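Section 4. Hard Drive: Removal and Replacement

The Karkuvex desktop case holds its 3.5-inch drives in plastic caddies. The caddies need no tools to pull out of the bay. A screwdriver is needed only to take a drive out of its caddy.

CAUTION: Back up your files before starting. Idideck does not recover data from drives damaged during removal.

CAUTION: Switch off the computer, unplug the power cord, and hold the power button for 4 seconds. Touch bare metal on the case before handling any drive.

Removing the drive

1. Lay the case on its side on a firm table and take off the side cover (see Section 2).

2. Find the drive bay. If a long expansion card blocks it, remove the card first.

3. Unplug the data cable from the drive. Hold the plug, not the cable. Some cables have a metal clip that must be pressed in before the plug will move.

4. Unplug the power cable the same way. It can be tight. Keep it straight and do not rock it up and down, or the plastic tongue inside the connector may snap.

5. Take hold of the caddy by its release handle and slide it straight out. Support the drive with your other hand once it is halfway clear.

6. Set the drive down on an antistatic bag or a folded cloth, circuit board up.

Note: Do not stack drives on top of each other, even for a short time.

Moving a drive to another caddy

1. Take out the mounting screws and keep them together in a cup or dish. Drive screws and case screws have different threads.

2. Lift the old drive out and lay the new one in its place, with the connectors at the open end.

3. Start every screw by hand before tightening any of them. Stop when they are snug.

Replacement screws are sold by Hitusport as part no. 478. Spare caddies are part no. 605.

Putting the drive back

1. Look over the gold contacts. Do not wipe them with your fingers.

2. Line up the caddy with the rails and check that the connector end faces the cables.

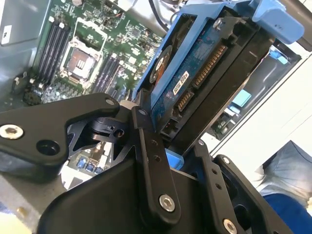

Figure 4. Drive in blue caddy. The long connector is for power, the shorter one beside it for data.

3. Slide the caddy in until it clicks. If it stops partway, pull it out and start again. Never push on the circuit board.

4. Connect the data cable, then the power cable. Each plug fits only one way.

5. Replace the side cover and plug in the power cord.

If the drive does not show up at startup, switch off and check both plugs before going on to Section 5.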